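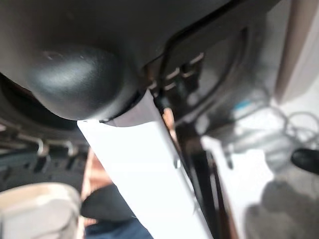

What does the Flonex kit supply that a laboratory would otherwise have to build for itself?

It supplies a wrist camera, its mounting and cabling, and the recording software that keeps the camera's pictures in step with the arm's joint readings. The arm, the gripper and the computer remain the buyer's responsibility.

4.2 Fitting and first use

The kit under review was bought from Vovura at list price and fitted to the Gronow arm already in service in our laboratory. Fitting was carried out by one member of staff, Eluned Craddock, who had not worked with the product before and who followed the printed guide without outside help. The task took 113 minutes, of which 54 were spent on the software. The guide is clear on the order of assembly but says little about the routing of cables, and two of its diagrams refer to an earlier bracket.

Figure 3. View from the wrist camera. The housing of the gripper takes up most of the upper half, with a black cable looping along its upper right; a white strip and a dark rod run from beneath it towards the bottom.

The position of the camera deserves comment. As Figure 3 shows, a large share of the view is given over to the gripper itself, and the room behind is out of focus. The supplier presents the close position as an advantage, on the grounds that the gripper stays in view at all times. We accept this for work done near the fingers. For tasks in which the arm must first find an object at a distance, a second camera would be needed — the kit has an input for one, but the camera is sold separately.

Bright surfaces were a further concern. The white strip in Figure 3 is slightly overexposed, and the exposure setting can be changed only before a recording begins. The competing Pundow kit allows it to be changed at any time.

4.3 Recording and support

The software stores up to 100 recordings in a single session, after which a new session must be opened by hand. File names are given automatically and cannot be altered until the session is closed. A question sent to the supplier in October about this limit was answered promptly, although no change was promised.

Contact the editorial office | Copyright the authors | Back to top

Search this journal Enter keywords Go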